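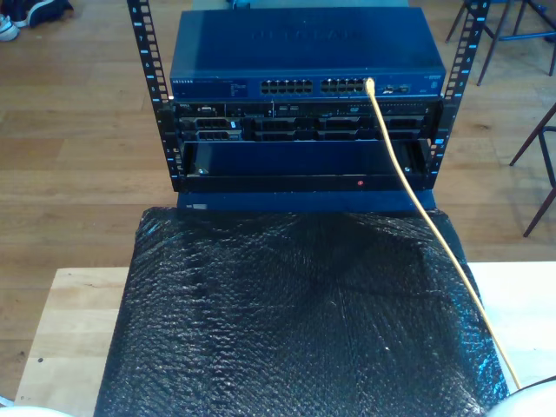
*Words: Edileuza Batista | September issue*

The broadband in Clemulbridge used to go off when it rained. Not always. Heavy rain, mostly, and once during a funeral that was being streamed to a daughter in Perth. People still bring up the funeral.

I got there just after four in the afternoon, one bag, no umbrella. One street going up, one street going down, a shop, a chapel, a pub called the Evangelista that has had three landlords in as many years. The village has 298 homes and until last winter most of them were hanging off copper that was put in when phones had dials. Two bars of signal if you stand by the bus shelter. None if you sit in it.

So they built their own. You hear of villages doing this and imagine a lot of jolly digging. There was digging. There was also a row about a hedge that went on for 12 weeks and ended with a solicitor's letter, and two brothers who don't speak now.

The network is called Jumen. No one could tell me why with any confidence. One man said it was initials, his wife said it was a horse.

What they wanted was simple enough. Fibre to every house that asked for it, one price, a phone number that gets picked up by somebody in the village. The big firms had quoted and gone quiet, or not quoted. A contractor called Brulto came out, walked the lanes for a morning in good boots and said yes, but the money they wanted up front made the parish hall go very still. In the end Brulto did the road crossings and the village did the fields.

The fields were the hard part. You need a wayleave for each one, a bit of paper that says you can put a cable under someone's grass, and farmers here have long memories about bits of paper. Most signed over tea. One signed after the route was moved to miss a badger sett. One never did sign, and the duct goes round his land in a long sulky loop you can trace from the top road by the paler turf.

I walked it the next morning with a retired postwoman who had done a good share of the door knocking. She knows every gate. She also knows who has paid and wouldn't tell me, which I respected, and who had asked for the cable to come in through the back so it didnt show, which she would.

"They thought it'd be like a drainpipe," she said. "It's thinner than a bootlace."

So far 198 homes are connected. The rest are waiting, or thinking about it, or perfectly happy as they are thank you. There's a man at the top of the hill who has no computer and paid his share anyway, in cash, in an envelope with FOR THE WIRE written on it.

Has it changed the place? Depends who you stand next to in the shop. A couple who do accounts have moved back from Leeds. The school's got its homework online and the children are furious. The chapel streams on Sundays now and gets nearly as many watching as sitting, and the minister isn't sure how he feels about it — the ones at home don't sing, he says, or if they do he can't hear them.

House prices, everybody mentions house prices. Up, apparently. Good if you're selling. The young woman behind the counter, who rents, said she'd liked it better when it was slow and cheap.

And there's the question of who keeps it going. At the moment 4 people can fix a fault and one of them is moving to Spain. A cow got through to a junction box in the spring. A tractor took out a whole lane of it at teatime, in the middle of a cup match, and there were people out in the road in there slippers. It was back by breakfast. Under the old arrangement it would have been a fortnight and a text message.

They are trying to train up two sixth formers. Saturday job money, plus a van when they pass their tests. One is keen. The other wants to be a vet.

My last night it rained properly, sideways, the gutters on the Evangelista pouring straight onto the step. The whole bar had a look at their phones. Then they went back to arguing about the hedge.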